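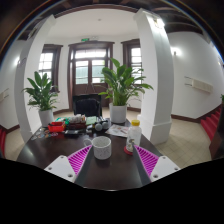 Photo: Clurnaditz table study, 12 Nov 2018. Reproduced with permission.

3.2 What stays on a shared table

I should say up front that I like a messy table, and I came to the Clurnaditz room expecting to enjoy myself. I did! The big brown table there (Figure 1) is what we coded as a "mixed surface" in the Buso scheme, meaning that drinks, reading matter and odds and ends all live on it together, and people still manage to sit down and get something done. A speckled mug, a bottle, a red coaster, a leaflet, a green notebook: that is a pretty typical spread for us. Across all the rooms we logged 1541 items, and 477 of them were to do with drinking in one way or another (cups, bottles, coasters, the lot).

Trays were the surprise for me. In the pilot round in September I had them down as storage, and I kept arguing for that until we went back over the interview notes. People talked about the tray as a place to put a thing when they hadn't decided about it yet. One person called it "the waiting room," and we ended up borrowing that as a code. Plants are different again. They get shuffled to the ends and corners and then they stay put, sometimes for years, and everyone I asked was a bit fuzzy on who waters them.

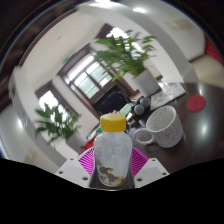 Figure 1. Bottle, mug and coaster on the shared table. Source: authors' own photograph, Bemell archive.

Coasters deserve a paragraph of their own (my coauthors disagree, but here we are). We asked 40 regular users where a drink should go, and nearly all of them said on a coaster. Then you look at the tables. In Figure 1 the red coaster has nothing on it, and the mug is standing on the glossy wood. Coelho rooms, where the tables are cheap and already scratched, had 14 coasters between them and we hardly ever logged one under a cup. I read this as a habit of owning coasters more than a habit of using them, though a single visit per room can't settle it, and I come back to the problem in Section 5.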